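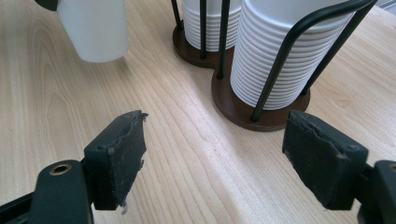
La mesa, veta en diagonal. Arriba a la izquierda, el recipiente blanco translúcido.

Septiembre, siete y media de la tarde

Hoy he dedicado la tarde a la mesa y a lo que se guarda encima de ella. El tablero es de madera clara, con una veta fina y ondulada que en algunos puntos se cierra en arcos. El acabado es liso y devuelve bastante luz, lo que complica ver las marcas de frente. Hay que mirarlo de lado, con la lámpara Flareo baja.

Método: paño de microfibra apenas humedecido, siempre en el sentido de la veta, y una segunda pasada en seco. El jabón es el de Darnimham, 2 ml en 700 ml de agua templada. La última vez usé más y quedó una película que tardé dos días en quitar. Dejo secar media hora antes de apoyar nada.

Bouchra Tawfik insiste en que el tablero pide aceite cada otoño. No lo tengo claro. El aceite entra mal en un acabado cerrado, y si lo que hay es barniz, se quedará en la superficie recogiendo polvo. Haré una prueba por la cara inferior, en una esquina, y miraré el resultado pasadas 24 horas.

He medido la altura otra vez: 700 mm en el lado de la pared, 702 en el de la ventana. La diferencia viene del suelo. Pondré una lámina de fieltro en las dos patas del primer lado – la misma que sobró de la estantería – y volveré a pasar el nivel.

Queda por decidir el sitio de los recipientes. El cilíndrico translúcido tiene el canto inferior redondeado y se limpia bien. Su inconveniente es el de siempre: el plástico esmerilado deja ver que hay algo dentro y no permite saber qué. Le pondré etiqueta en la tapa, con rotulador, sin adhesivo en el cuerpo.

El soporte con la pila de piezas blancas acanaladas se queda al fondo del tablero. Probé a guardarlo en el cajón de Khondokar y no cabe de pie; tumbado, la pila se abre. Sobre la mesa ocupa poco y se alcanza sin levantarse. 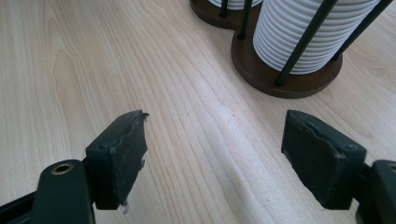 Pendiente para mañana

Cortar el fieltro y calzar las dos patas. Comprobar el nivel en los dos ejes.

Prueba de aceite en la cara inferior. Anotar hora de aplicación y tono antes de secar.

Preguntar en Durkach si todavía venden el paño de 100 por 70. El que tengo suelta pelusa por un borde y deja hilos en la veta.

Buscar la factura de la mesa. Si figura el tipo de acabado, me ahorro la prueba y la discusión con Bouchra.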